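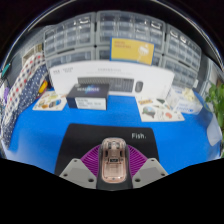 Allo Parent Evening Kit

Category: Alcohol & Other Drugs / Family Programs / Grades 7–10

$138.00 per kit. In stock. Ships from Garnov on Thursday.

Most schools hold a parent evening on teenage drinking. Eleven people come, nine of them already agree with the speaker, and the other two thought it was the band concert. Allo is a boxed program for running that evening again with a bit more to talk about and far fewer slides.

The kit grew out of 426 questions that parents dropped in a box over two school years. Very few asked what alcohol does to the brain. A great many asked what to say when your kid calls at 1 a.m. from a house you've never heard of, and whether you're allowed to be furious before or after you drive over there. (We suggest after. Possibly the next day.)

What comes with it:

74 conversation cards, sorted by awkwardness
Host guide, spiral bound, with timings for a 60-minute and a 90-minute evening
Take-home sheets, pad of 50
Two letters you can send home, one of them short enough to be read
A party agreement template for families who like things in writing

You'll need a room, chairs that can be moved, and one adult willing to read the first card out loud. Training is nice but not required. The host guide assumes you were handed this job in a hallway.

Parents work in groups of four or five. Each group gets a situation, such as the older cousin who buys the beer or the neighbor who thinks it's safer if they drink in his basement, and has ten minutes to decide what they'd say. Then they have to say it, in the actual words. This part goes quiet for a while. Leave it quiet.

The cards don't preach and they don't wink. They also don't cover treatment, so have your counselor's details and your local support line on the table. There's a blank panel on the take-home sheet for both.

For larger districts, the Auer edition has the same cards with a seating plan and microphone script for up to 600 people. We'd still rather you ran it in the library – but we've met superintendents.

Replacement take-home pads and the Zustier vaping add-on are sold separately. Zustier needs the host guide from this kit and makes very little sense without it.

Returns accepted on unopened kits. Purchase orders are fine, and we know how long they take.

This site uses cookies to remember your cart. Accept | Manage settings

Contact | Shipping & Returns | Privacy | © Garnov Learning Materials | Back to top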